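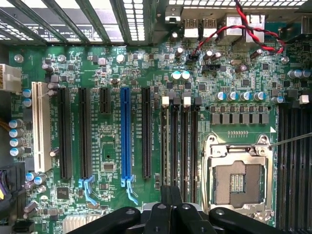
Repair Belongs in the Public Budget
Thursday, August 17, 2023

Every town council in the region will set its spending plan in November. Most of those plans will include money for new office computers, and very few will include money to keep the present ones working. The Tandlow Institute for Local Services believes this is a mistake, and one that can be corrected at modest cost.

The usual practice is replacement on a fixed schedule. A desktop computer is bought, used for a set term, and removed when the term ends, whatever its condition. The schedule is easy to administer. It allows finance officers to predict spending, and it spares department heads the trouble of arguing for each purchase. These are real advantages and should not be dismissed.

The schedule also treats every machine as if it wore out at the same rate. A computer used to print permits at a front counter does not lead the same life as one used to draw maps all day. Fans, drives and power supplies fail long before the rest of the machine, and in a standard desktop case they can be changed with ordinary tools. To discard the whole for the sake of one part is a habit we would not accept in the care of public vehicles or school boilers.

The town of Stekstead offers a useful comparison. Its council employs 2 repair technicians who serve 16 public offices, including the library and the water department. Last year they returned 59 computers to daily use. Miklós Vass, who oversees the program, has told this institute that the hardest part of the work is obtaining spare parts for models no longer sold. Stekstead now asks for a parts commitment of 7 years in every purchase contract.

Critics of this approach raise a fair point about security. A machine that can no longer receive software updates should not handle residents' records, however sound its hardware may be. Ghassan Kassab, writing for the Urkgate council, has argued that a fixed schedule protects against this risk without requiring anyone to exercise judgment. We share his concern. We do not agree that judgment is too much to ask of a public office, and a simple inventory would show which machines remain supported.

We therefore urge councils to add a separate line for repair before the November votes, and to require that any computer proposed for disposal first be inspected by a qualified person. The findings should be published with the annual accounts. Residents pay for this equipment and are entitled to know why it was retired.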